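Boards > Bread and Baking > Shaped and Enriched Doughs > Basket for the table, and how do you keep the shapes?

Print this thread | E-mail this thread

Basket for the table, and how do you keep the shapes?

sachiko_f wrote:
I've fallen completely for shaped pastries this year and I can't stop making them! Little lumpy animals, leaves with ridges all over, anything I can pinch or snip into a form before it goes in the oven.

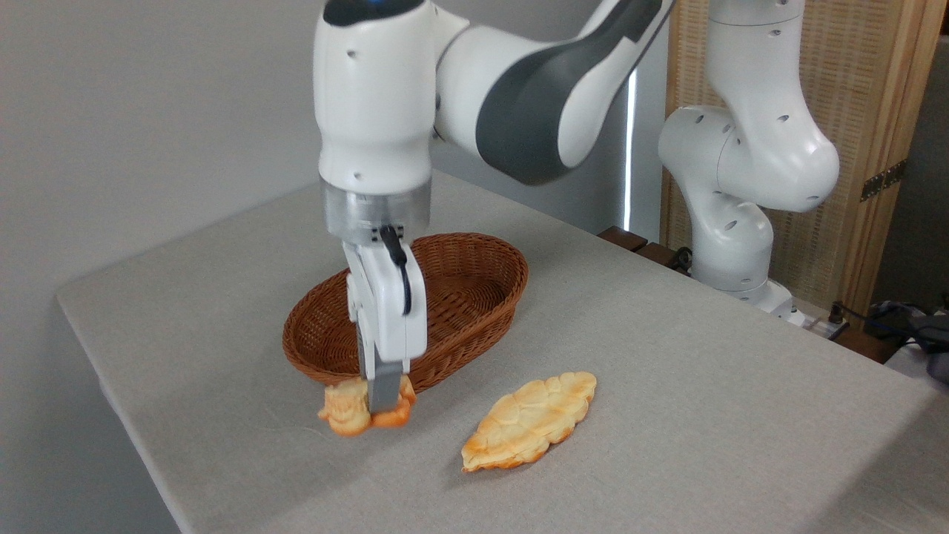
My question is mostly about serving. I want to put them out in an oval wicker basket for my niece's naming party in June, and I can't decide whether to line it. Bare wicker looks so lovely next to that golden colour, but I'm a bit worried about butter getting into the weave. Also, do you put the big leaf ones at the bottom or stand them up at the back? And while I'm here, how does everybody keep the bumps from spreading out in the heat? I love it when the raised bits stay pale and the edges go properly brown, but I only get that on a good day.

Sachiko (Fujimoto, for those who know me from the swap)

crumbly_mathias wrote:
Line it, line it, line it. I didn't with my gran's basket and it smelled of old butter by the end of the summer. A cotton napkin folded so it only just shows at the rim is plenty, and you still see the wicker.

For the shapes, chill them again after shaping. Twenty minutes in the fridge on the tray, then straight into a hot oven.

B. Lemieux wrote:
I'm going to disagree about the napkin! Cloth under warm pastry makes the bottoms go soft, every single time. Let them cool all the way on a rack and put them in bare. A cold pastry hardly leaves anything behind, and you can brush the crumbs out with a dry pastry brush afterwards.

Lovely project by the way. I did hedgehogs for my lad's class and had more fun than the class did.

Brayden

crumbly_mathias wrote:
Cold ones on cloth are fine too though, so why not have both? The napkin comes out and goes in the wash. The basket can't.

B. Lemieux wrote:
Fair, but then you've covered up half the basket, and the basket is the nice bit!

ferby_road_baker wrote:
Greaseproof paper cut to an oval. Draw round the base, trim it a finger's width smaller, and you won't see it once there's anything on top. It solves the butter and it doesn't hide the sides.

On the arranging, I'd lay the leaves down first with the points facing outwards so they poke over the rim a little. Then the small ones go on top where people can get at them. If you stand a long flat one up at the back it looks wonderful until somebody takes the one in front of it, and then the lot slides down. (Yes, mine did, at my own sister's do.)

sachiko_f wrote:
Oh, the paper is clever, I'd never have thought of cutting it to the oval! And points outwards, yes, I can see that already. I might do one trial basket at the weekend and eat the evidence.

@crumbly_mathias I have been chilling before shaping but never after. That could be the whole trouble.

Stirnumura wrote:
Another vote for chilling after. The other thing that helped me was the egg wash. I used to slosh it over everything and it ran down into the grooves and baked into one shiny brown blob, and all my nice snipping vanished. Now I use a small brush and only go along the crests and round the rim. The dips stay lighter and you can read the pattern from across the room. Two thin coats with a rest between, if you've got the patience.

crumbly_mathias wrote:
I'd stick with one coat. The second one always drags at the dough for me.

Stirnumura wrote:
Is your first coat dry when you do it? Mine goes back in the fridge for a bit in between. It's fiddly but I do love how it comes out.

ferby_road_baker wrote:
Milk instead of egg if you want them really pale, Sachiko. Less shine, but a very gentle colour. I use it for the faces on little animals and egg on the rest.

sachiko_f wrote:
Milk for faces! Right, I'm off to make dough. Paper in the basket, napkin on the side for sticky fingers, and I'll try one coat on half the leaves and two on the others and report back.

B. Lemieux wrote:
Please do, and save me a leaf. I still say bare basket.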